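Print this page | E-mail this to a friend
14 comments | 40 shares

Sticking Doors, Squeaky Hinges and Other Saturday Jobs

05/03/2022

Our back bedroom door has been sticking on and off ever since we moved to Fledby, and this spring I finally got fed up with putting my shoulder to it. My sister was coming to stay and I had visions of her trapped in there all night! So I spent a morning going around every inside door in the house with a screwdriver and a pencil, and I thought I'd write down what worked while I still remember it.

First thing, before you touch a plane or sandpaper or anything that takes wood off, tighten the hinge screws. All of them, on the door side and the frame side. I can't tell you how many doors I've seen planed down to a funny shape when all they needed was half a turn on the top hinge. Open the door, grab the knob, and lift. If you feel it move up and down even a little, there's your trouble. Use a hand screwdriver that really fills the slot. A drill will chew the heads up in no time, especially on old screws with paint in them.

If the screw just spins and never gets tight, the hole is stripped. Take the screw out, dip a few wooden toothpicks in wood glue, pack them into the hole, snap them off flush and let them sit until the glue is good and dry. Then put the same screw back in. Golf tees work too if the hole is really big (trim them with a sharp knife). On a heavy door I like to swap one of the top hinge screws, the one nearest the door stop, for a three-inch screw that goes right through the jamb and bites into the stud behind it. Drive it slowly and keep closing the door to check, because it will pull the whole jamb over if you let it. That one screw fixed my bathroom door completely and I had been living with it for years.

Now, if everything is tight and the door still rubs, you need to find out where. Close it gently until it just touches and look at the gap all the way around. A wide gap at the bottom of the hinge side and a tight one at the top of the latch side means the door is sagging. If you can't see the spot, rub some chalk along the edge of the door, close it and open it again, and look for chalk on the jamb. I use the kids' old sidewalk chalk, blue for choice. It wipes right off with a damp rag.

For a small rub, try wax before sandpaper. A plain white candle end rubbed hard along the edge will get you through a humid week. If that doesn't do it, wrap 80 grit around a block and take off a little at a time, always sanding with the grain and never across the corner. Finish with something finer, and please, please put paint or varnish back on the bare spot. Bare wood drinks up damp air and you'll be back where you started by July. The top and bottom edges of the door matter too. Builders almost never paint those. I got up on the stool with a hand mirror and all but one of ours were raw wood on top.

I'd also wait on any sanding if it has been raining for days. A door that sticks in August may be perfectly fine in November, and then you have a gap you can see daylight through. My neighbor Seidu Kpodo learned that with his front door and ended up gluing a strip of pine back on the edge. He did a nice job of it — you'd have to know where to look.

Squeaks are easier. Everybody reaches for the spray can, and it does quiet things down for a while, but it runs down the paint and collects dust into a black goo. I tap the hinge pin up with a nail and a hammer, one hinge at a time so the door stays put, wipe the pin clean, rub a little steel wool on it if it's rusty, and smear it with petroleum jelly. Drop it back in and wipe off the extra. You can use bar soap or candle wax too. I did our hall closet with petroleum jelly three winters ago and haven't heard a peep out of it.

If a pin won't budge, don't beat on it. Put one drop of penetrating oil on top, go have a coffee, and try again.

Doors that swing open or shut all by themselves drive my husband crazy. He blames the house, and he's partly right, the house does lean. The fix is to take out one hinge pin, lay it on the concrete step and give it a light tap in the middle with the hammer. You want the tiniest bend. Put it back and there will be just enough drag to hold the door where you leave it. If you overdo it, roll the pin over and tap the other way.

Latches that won't catch come next. Color the end of the latch with lipstick (an old one!) and close the door, and you'll get a mark on the strike plate showing where it's hitting. If it only misses by a hair, a few strokes with a metal file on the inside edge of the plate will do it. Any more than that and you need to move the plate, fill the old holes with those same toothpicks, and chisel the recess a bit. Take it slow and keep your other hand behind the chisel.
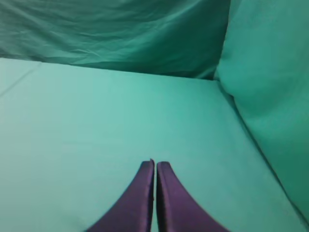
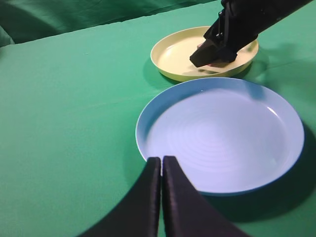

Where the door rattles in its frame, the opposite problem, there's a little metal tab inside the hole of most strike plates. Bend it toward the door stop with a flat screwdriver, just a touch, and the rattle goes. If yours doesn't have a tab, stick two felt dots on the stop, one up high and one down low. Felt also softens the bang if you have teenagers.

Loose doorknobs are usually a set screw on the side of the neck. Some are so small that you need an eyeglass screwdriver or a tiny hex key. Hold the knobs pressed in snug from both sides while you tighten, and get somebody to help if your arms aren't long enough. Shirley Whiteley wrote in last March to say a drop of clear nail polish over the set screw keeps it from working loose again, and I have done it on three knobs now with no complaints. It still comes out when you want it to.

Bifold closet doors are their own kind of misery. When they hang up halfway, vacuum the track first and wipe it with a rag, then rub it with candle wax. If the doors don't line up in the middle, there's a bracket on the floor where the bottom pivot sits. Lift the door a little, slide the pivot over a notch, and set it down. Turning the pivot itself raises or lowers the door, so you can get it clear of new carpet without cutting anything.

Keep a small box for all this so you aren't hunting through the garage. Mine has two screwdrivers, a hammer, a nail for the pins, candle ends, toothpicks, glue, a file, chalk, and a baby food jar of three-inch screws. It lives on the shelf over the washer and everybody has been told to leave it alone.

Next time I want to get into sash windows, which I've been putting off because two of ours are painted shut and I'm a little scared of them. If you have a good way of cutting through old paint without gouging the frame, leave me a comment.

Print this page | E-mail this to a friend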